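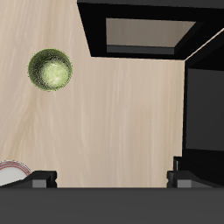 Green bowl, pale wood.

Clindamer password manager, 30 days in. Quick one. Setup took 17 minutes on my laptop, longer on the phone becuase the import from Jerside choked twice. Autofill is good. Won't fill on lookalike domains, which is why I switched.

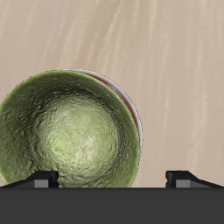
Phishing warnings are too quiet though. Small banner, easy to miss. The color is a murky olive green, same as the speckled bowl, who picks that for a warning. Should be red. Welmont does this better but costs more. Support answered Thursday, no fix yet.

Keeping it for now. 4 stars if they they fix the banner.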